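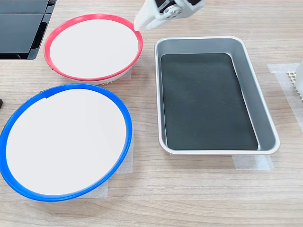

Lorna Ogilvie says the eating was never the trouble at her place, it was the half hour after, when every dish in the house had been put down somewhere and no two people agreed where somewhere was.

That half hour is what Matetti has been working on. FOR RELEASE MONDAY, 9 A.M.

Tiltine table set goes on sale in Wanositz this November – red rim, blue rim, one tray

WANOSITZ – Matetti, the housewares maker, today announces Tiltine, a small table set for shared kitchens, break rooms and family homes. Shallow round dishes, white inside, with either a red rim or a blue one. A rectangular metal tray to go with them. That's the set. Sold from Monday at Jelínek on the market square and at the Matetti counter on the ground floor of our own building.

The idea is old and simple. Red goes out first, blue goes out second. Red comes back on top of blue. The tray stays on the table the whole time and takes whatever is left over: spoons, peel, bread ends, the lid off something. When everybody is done the dishes get stacked, the tray gets carried to the sink, and the table is a table again.

Why two colors? We get asked this at every showing. In a shared kitchen red can be tonight's cooks and blue can be everybody else. In a family it can be grown-ups and kids, or hot food and cold. One break room uses red for snacks anybody can take and blue for snacks somebody brought for themselves. Matetti doesn't say which way is right. Pick one, tell the others, stick with it a week.

"We had a first version with four colors," says Tonantzin Camacho. "It was pretty and it was a mess. People stood there with a dish in thier hand thinking. With two you don't think."

Before the launch Tiltine was tried out in 19 kitchens in and near Wanositz. Mostly apartments, a couple of break rooms, one church hall. Each one got a set, a roll of masking tape and a single sheet of instructions. The tape turned out to matter more than we planned for. A strip on the tabletop by each dish, a corner marked out where the next thing goes, and people put stuff back. Without the tape they drifted. By the second week the tray was on the windowsill and the dishes were wherever.

So the tape is in the box now. Small roll, the kind that peels off again. Stick it down before the first meal, move it around till the layout feels right. It's fine if it ends up crooked. 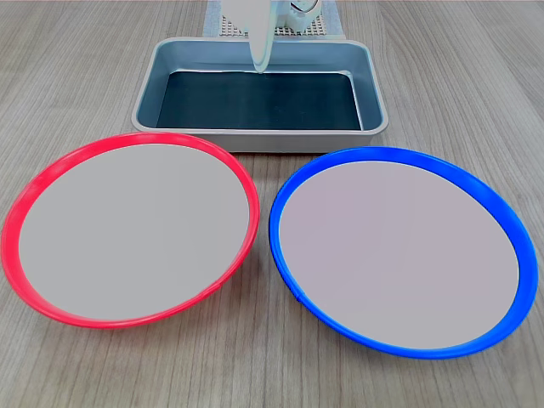 The layout printed on the sheet is the one most of the test kitchens settled on by themselves. Dishes side by side at the front, red left, blue right, tray behind. Leave a gap between the rims so fingers can get in to lift. Lefties swapped it around and reported no problems. Long narrow tables put the tray at the end, and that works too as long as everybody can reach it without standing up.

Things the test kitchens told us, in no special order:

The white inside is good for seeing if a dish is really clean. Also good for seeing that it isn't. Opinions were split on this.

The tray should have been there from the start. Our first boxes went out without one and every single kitchen put a baking sheet or a pan lid in its place.

Kids like setting the table more when there's a color to be in charge of. Two households said there were fights over red. Buy two reds.

Nobody read the back of the instruction sheet. It is now one-sided.

Helmi Ikonen ran the church hall test and kept notes, for which we are very grateful. Her hall does a soup lunch once a week and clearing up used to run 30 minutes from the last spoon to the last wiped table. She would like it known that she has not timed it since and doesn't plan to. "It's shorter. I get my coat on earlier. That will have to do for your numbers."

Kamil Kováčik tested a set in an apartment he shares with three others and asked for it to be stated that he already knew how to clear a table. His comment on the product: stacks well, wish there was a hook on the tray. There is no hook on the tray. We looked at it, it caught on dish towels, we took it off again. May come back.

How to clear, the short version as printed on the sheet:

Scrape into the tray.
Blue down first, red on top.
Slide the stack to one side, on the tape mark if you have one.
Tray to the sink.
Wipe the bare part of the table, move the stack over, wipe the rest.

Last step gets skipped a lot. There will be a ring under the dishes if you skip it, depending on the soup.

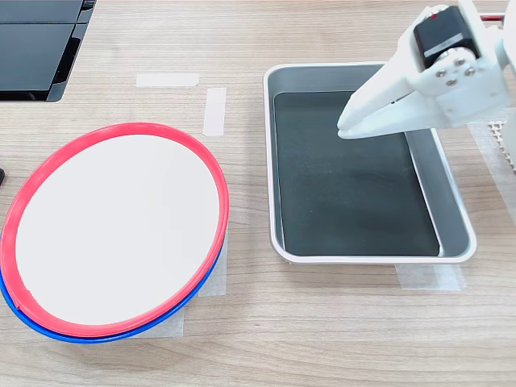
On storage: the stack can live out on the table between meals if you're short on cupboards, with the tray next to it. Several test households did this without being asked. If you do have a cupboard, stand the tray on its long side and put the dishes in front. Don't store food in the tray overnight. It's a tray.

On washing: hot water, dish soap, a soft sponge. No steel wool on the rims please. Dry the tray with a towel straight away, water spots show on the flat part and people write to us about it.

Price and supply. The first run is 170 sets, all of them packed by hand at Matetti over the last few weeks – thank you to the packing room, who also caught the batch where two blues had gone in and no red. At last check 251 names were on the waiting list, so yes, we know how that adds up. A second run is being made. People on the list get a call in the order they signed up and have a week to collect. After that the set goes to the next name. Jelínek keeps a few back for walk-ins on Monday and when those are gone they're gone.

Single dishes in either color, and single trays, will be sold once the second run is in. Not before. Please don't ask the counter staff to split a box, they have been asked a lot already.

Old tableware can be dropped off at the Matetti counter at the same time. Anything whole and clean goes to the church hall kitchen. Chipped stuff we can't take.

Launch table on Monday: doors at 9 a.m., coffee and rolls till they run out. A table will be laid with the set all morning and anybody can have a go at laying and clearing. Tonantzin Camacho will be there untill noon to answer questions about materials, sizes and spare parts. Lorna Ogilvie will be cooking, soup most likely. Bring a spoon if you're particular about spoons.

Press are welcome from 8 a.m., before the doors open. Use the side entrance, the front is locked till nine. Parking in the yard is tight, bike or walk if you can. Sets for review can be borrowed, please return them with all parts including the tape. Or what's left of it.

About Matetti: Matetti makes housewares in Wanositz – trays, dishes, draining racks, bread boxes. Family-owned, small counter shop on the ground floor, repairs taken in on weekday mornings.

Press contact: Pushpa Shukla, Matetti, Wanositz. Calls before noon get answered fastest. For stock questions please ask at Jelínek directly, the press desk does not have the list.

ENDS

Note to editors: an earlier copy of this release called the set Tilting. The name is Tiltine. Please correct if already in type.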